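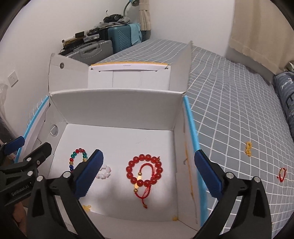
An open white box on a gray grid bedsheet.

Home Blog Plugins About
2 min read

Every plugin vendor says setup takes an afternoon. Remero said it too, and our video chat add-on took until March. Britta Strobel filed 15 tickets and got the same link to the same docs page.
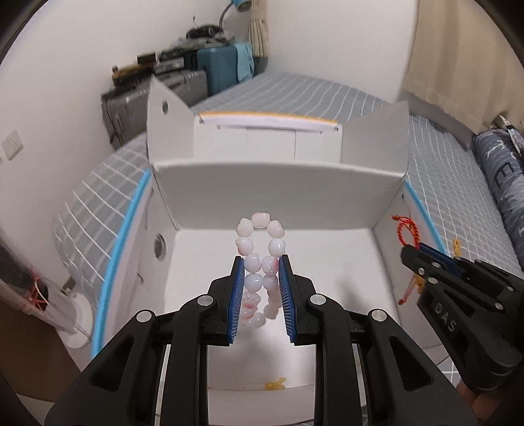 A beaded bracelet held over the box.

I don't buy the "no code" pitch. Somebody writes the code — you, at night, around their bugs. The 464-line patch we keep for muting echo is proof enough for me. Ask what breaks when the vendor updates. If sales can't say, keep your money.

2 comments 15 shares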